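Notes from a call with Elvia Contreras, planning lead at Larkby, 4 August 2022. Typed up fast, sorry.

Contreras doesn't want to talk about arms. She wants to talk about the queue. "Everyone asks about the gripper. The gripper is fine. What broke us in January was two planners writing to one queue."

The old stack, Tristero, planned each arm alone and then checked for collisions. Slow. Plus it threw away good plans — lots of them. The new one, Ledeck, plans both arms as one 14-joint problem and only splits them when their paths can't cross. Replans come back in 127 milliseconds on her desk machine. "On the old one I'd go get coffee." 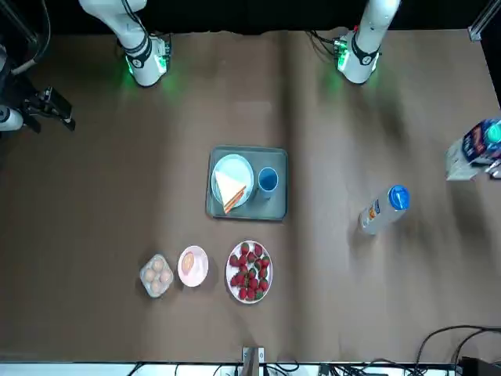

*Breakfast layout at Larkby, both arms at the back of the table. Sandwich and cup on the tray.*

Food is the test set becuase food is awkward. A clear egg carton gives the depth map fits, she says, and strawberries come back as one red lump. Her colleague Yolotzin Barrera wrote the segmentation fix. It took 784 labeled crops and a lot of swearing. "Yolotzin would like it known that she labeled every one by hand," Contreras says.

What still fails? Bottles on their side. The pose estimate flips end for end and the planner beleives it, so the wrist goes the long way round. They log every flip now, in a replay tool called Cronin. Last batch was 300 runs. She wouldn't give me the flip rate.

"Ask me when the filter's merged," she says. Barrera has the branch open.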